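We use cookies to improve your visit. By continuing to browse you accept our cookie policy. OK

Kastton Suture Practice Pad
Equipment page, last checked November 19, 2009

Every practice pad on the market is sold as "lifelike." We have stopped reading that word. The Kastton is a pale synthetic pad with a cut in it, and you sew the cut shut. Whether it feels like a person depends on which person you ask, and the ones who say yes loudest tend to have a discount code.

What we wanted to know was duller. Does the surface hold a stitch, does the cut stay a sensible shape, and is it worth buying over the Ornness pad, which costs less and comes in a nicer box?

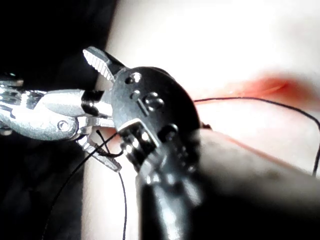 Price first, then. The single pad is $25 and the refill pack is $191. Kastton calls the pack a saving. It is one if you use up every pad before the material goes stiff in the drawer, and our July order did not make it. Shipping is extra and the site won't show you how much until the last screen.

The maker claims 50 passes of the needle before the edges start to tear. We would not plan a course on that number. A beginner who pulls up instead of following the curve of the needle will ruin an edge long before then, and no pad fixes that. With a patient hand you can get a decent session out of one cut. After that the holes run together and you are practicing on holes.

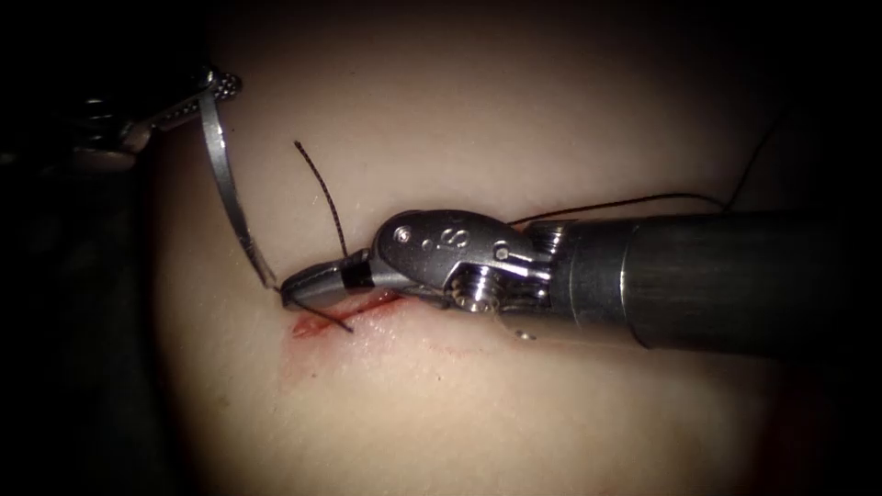
Curved needle at the left end of the cut, with red along the edges.

Some people like to work with red on the pad. We go back and forth. It does hide the edge a little, and hunting for the edge is a fair thing to practice. It also makes students wipe when they should be looking. Kastton's leaflet says stains lift with mild soap. Ours faded to pink and stayed there. If you share pads between classes, assume they will look used from the second day on.

The surface is smooth, and the first bite with the needle can skate if you come in too flat. The Ibarra pad has more grab. It also drags on the thread, so take your pick. 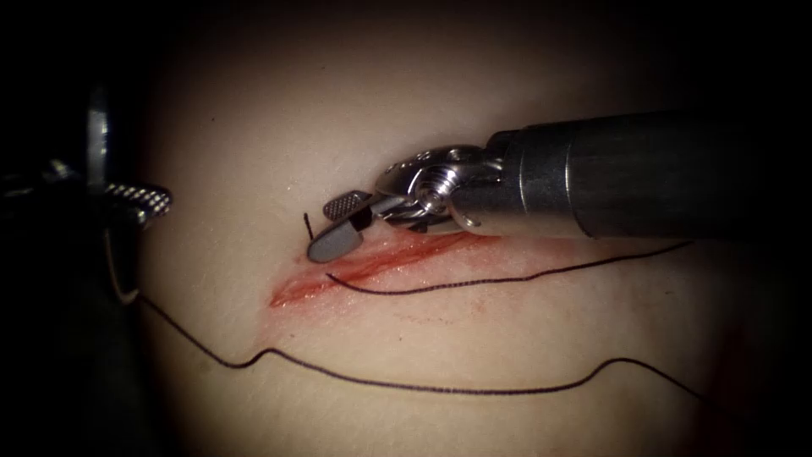

Short black tail standing up beside the jaws.

Thread is not included, whatever the listing on the Kemo store suggests. Buy black. On a pale pad you can see where it went and how much tail you left. Cut the tails to one length if you plan to compare one row with the next, or the comparison is worthless. Keep the long end out of your working area too. A loose loop lying over the cut is the usual start of a knot you did not mean to tie.

Joana Falcão runs our tests and gave it 30 minutes before she called it "fine, for foam prices." It isn't foam, but we take the point.

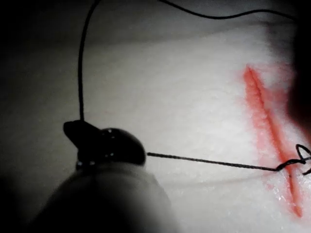 Pacita Talavera wrote in to say we are too hard on it. She has bought both and thinks the Ornness pad splits at the corners of the cut, where the Kastton only stretches, and that for knot work she would pay the difference again. She does agree about the refill pack.

We still say buy one, use it up, and then decide about more. Storage is flat, out of the sun, with nothing on top. The one-year guarantee covers pads that arrive damaged and excludes "wear from needles," so read it before you get excited.

Sign up for our newsletter and get new equipment pages by email. You can unsubscribe at any time.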